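Two-armed pillow robot takes shape at the Skoson workshop

June 2022

I stopped by the Skoson shared workshop again last week to see how the two-armed build is coming along, and I ended up staying through dinner (there was soup, and I was not going to say no to soup). If you read my piece back in January, you may remember the project was one arm clamped to a bench and a whole lot of optimism. Now there are two arms, and the group calls the whole thing Grirnus. I asked where the name came from and got three different answers, so I'm leaving that one alone.

The job they picked is pillows. Put them on a chair, take them off a chair, stand them up, do it again. Ehsan Ghorbani, who wrote most of the control code, told me he wanted something soft because his first tries were with coffee mugs and he was tired of sweeping. A pillow forgives you, he said. It also squashes and slumps over and never gives you the same shape twice, so it's a much harder target than I would have guessed!

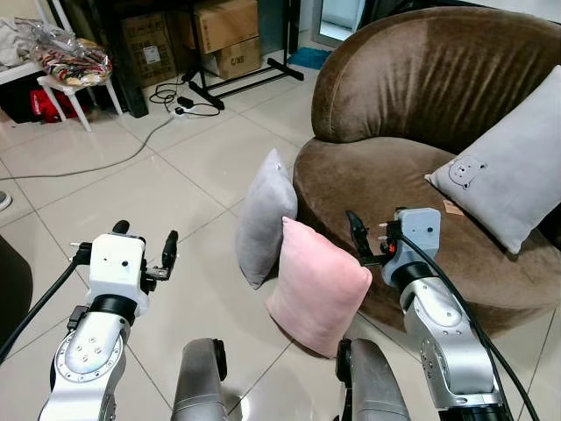 The part that eats up their evenings is the closing of the fingers. Too soft and the pillow slides out, too hard and the motors complain. Ehsan keeps a log of every setting he tries, and he was on run 48 when I came in. He tweaks one number, runs it, mutters, writes it down. By the time I left he was on 64 and in a noticeably better mood.

Brittany Cormier does the wiring and most of the mechanical work, and she'd like everyone to know that cables are the real project. An arm that reaches across itself will find any loose loop and tug on it, and she has already rerouted the lines on both sides more than once. Her next plan is a set of printed clips – 32 of them, if the printer behaves – to keep everything close to the arms. She let me hold the first one. It's a very nice clip.

I got to try driving it myself for a few minutes, and wow, it is humbling. Your brain thinks picking up a pillow is one move. With two arms it's a little negotiation, and I lost most of mine. Brittany was kind about it. Ehsan wrote it down in the log.

Next up they want to swap in softer fingertips and then try folded towels, which Ehsan is already dreading. The code and the parts list will go up on the workshop's page once Brittany has finished the wiring notes, and she's promised to include the mistakes too. If you've built anything similar at home and have thoughts on fingertips, they'd love to hear from you – just leave a note at the front desk or drop in on an open evening.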